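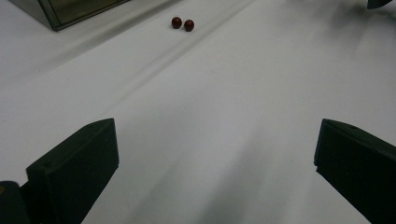
開いたグリッパーの指と、白い作業面に並んだ赤い小玉2つ。白い面には薄い折り筋が斜めに入っている。

グリッパーで小さな玉をつかみそこねるときの点検

卓上アームのつかみミスが続くときの確認手順をまとめます。当工房ではZemerのアームにGusinowの電動グリッパーを付け、ビーズの仕分けに使っています。2月に取りこぼしが急に増え、1日の作業で131個が床に落ちました。原因はひとつではありませんでした。

電源を切ってから触る
指先をのぞき込む前に、必ず主電源を落とします。一時停止だけでは、復帰の信号が入った瞬間に指が閉じます。うちでは一時停止のまま指先を拭いていて、人差し指の爪を挟みました。けがは軽く済みましたが、それからはコンセントを抜き、10秒待ってから手を入れています。

敷き紙の折り筋
玉は浅い折り筋でも向きを変えて転がります。指が閉じはじめて片側が先に当たると、玉は筋に沿って逃げます。紙を敷くなら巻き癖を取り、四隅を平らに留めてください。折り目のついた紙は裏返しても筋が残るので、取り替えたほうが早いです。つや消しの白い板にすれば折り目の心配はありませんが、固定しないと板ごとずれます。

玉どうしの間隔
2つがくっつきそうな位置にあると、指先が隣の玉を押し出します。位置決めソフトのFotaは、初期設定のままだと近い玉をひとかたまりに数えることがありました。分離のしきい値を3にしたら、うちの玉では分かれて認識されるようになりました。玉の大きさが違えば値も変わります。手でばらしてから始めるのも確実です。

影と反射
つやのある玉は照明の映り込みで中心がずれて読まれます。スタンドの電球を近づけるより、天井灯だけにしたほうが安定しました。作業面に落ちる指の影も誤認のもとです。影が濃いときは照明の向きを変えてから、位置合わせをやり直します。

指先の汚れとねじ
指の内側は乾いた布で拭きます。アルコールは滑り止めの材質によって傷むことがあるので、説明書を見てから使ってください。ねじは左右とも同じ強さで締めます。片方がゆるむと閉じたときに先端が食い違い、玉が上か下にはじかれます。締めすぎると樹脂の指は穴のまわりから割れます。

直ったかどうかの確かめ方
1. 速度をいちばん遅くする。
2. 玉を1つだけ置き、同じ場所で3回つかませる。
3. 成功したら場所を変えて同じことをする。
4. 玉を2つにして、間を空けて置く。
5. 最後に速度を戻す。

途中で失敗したら、ひとつ前の番号に戻ります。速度と置き方を一度に変えると、どちらが悪いのかわからなくなります。

落ちた玉の始末
床の玉は踏むとよく滑ります。運転中に拾おうとすると頭がアームの動く範囲に入るので、止めてから拾います。作業台のまわりに低い縁を付けておくと後始末が楽です。うちはAsfawのすきまテープを重ねて貼りました。テープの粘着面が上に出ていると玉がくっつくため、端まで押さえておきます。

それでも外れるとき
指を閉じる力を一段下げてみてください。丸くて硬いものは、強く挟むほど飛びます。力を下げても同じ側にばかり外れるなら、アームの原点がずれているので、位置合わせを最初からやり直します。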